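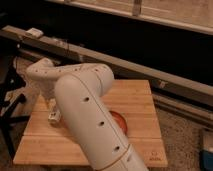

Figure 3. White robot arm above a square wooden board.

4.2 Resin demand among small converters

The survey covered plastics converters in the three districts served by the Olbridge rail terminal. Of the firms contacted, 129 returned a usable form. Most of them buy polyethylene or polypropylene in bags and turn it into film, crates, pipe fittings or caps. Few buy from a producer directly. The usual route runs through a distributor, and the two largest in the sample area are Marchand and Bamar.

Respondents were asked how much resin they bought in the past year and how much they expected to buy in the next one. Total purchases came to 1183 kilotonnes, of which 707 kilotonnes was polyethylene. Film makers took the largest share of that, followed by makers of bottles and drums. Pipe makers bought less than in the earlier survey by Phromma and Zaki, and several wrote on the form that public water projects had been put off.

Expected purchases were harder to read. Firms with fewer than ten machines tended to leave the question blank or to repeat the current figure. Larger firms gave a number and often a reason. Food packaging was named most, then farm film, then parts for household goods. We treated a repeated figure as a forecast of no change, which may understate growth among the smaller firms. Blank answers were dropped from this part of the analysis and kept in the rest.

Price mattered more than grade in the choice of supplier. When the landed price of imported polypropylene fell below the local list price, converters close to the port switched within a few weeks. Converters inland switched later or stayed where they were. Freight explains part of the gap. Credit explains more of it: inland buyers generally pay Marchand at the end of the month, while import cargoes are paid for before release. A buyer with little cash on hand cannot use the lower price even when it is well known.

Stocks were low at nearly all sites. The median firm held 17 days of resin, and film makers held less than that. Two respondents in Plurnside said they had stopped a line during the December shutdown at the terminal and had bought from a neighboring converter to finish orders. Such trades between converters do not show up in distributor sales, so a count based only on distributor records would place some of the material at the wrong plant. It would not change the district total.

Recycled resin was reported separately. It was used mainly in crates and in pipe for drainage. Users complained of uneven color and of dirt in the pellets, and most blended it with new material. Because the blend ratio varied from batch to batch, we did not try to estimate how much new resin it replaced. Section 4.3 takes up the supply side and compares these purchases with the capacity now planned at Olbridge.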